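How to Practice Throw-Ins With a Small Team

I coach the under-12s at Edbridge, and throw-ins were our weak spot until March. We kept handing the ball straight back! Two short drills changed that, and I love running them, so here they are. All you need is 6 players, a few cones and one ball.

Step 1: Fix the throw first

Line everyone up along the touchline. Both feet on the ground, both hands on the ball, and the ball comes from behind the head and over it. Kids who are used to basketball will twist and push with the strong hand. Have them throw from their knees for a couple of minutes -- it feels silly, but the arms even out fast.

Step 2: Add one runner

The runner starts close to the thrower, jogs away, then checks back hard for the ball. Throw to the feet or the thigh, never the shins. The runner plays it back first time and the thrower steps onto the field to receive. Switch after five throws each.

My assistant, Tsegereda Gidey, likes to stand behind the runner and lean in a little. Do this once the basic pattern looks comfortable. It makes the check run so much sharper.
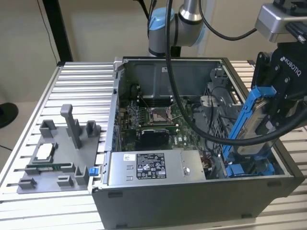 Step 3: Play three against two

Mark a box by the touchline with your cones. Two defenders, two receivers, one thrower, and your sixth player rests and rotates in. The attackers need three passes in a row after the throw to score a point. Defenders score by kicking it out of the box. Games to five are plenty, and they get loud!

Step 4: Use it on game day

Pick one signal. Ours is a tap on the head, which means the near player is going to run down the line and leave the space open for somebody else. Dorin Mocanu's older group uses a called word, and that works great too -- just change it now and then.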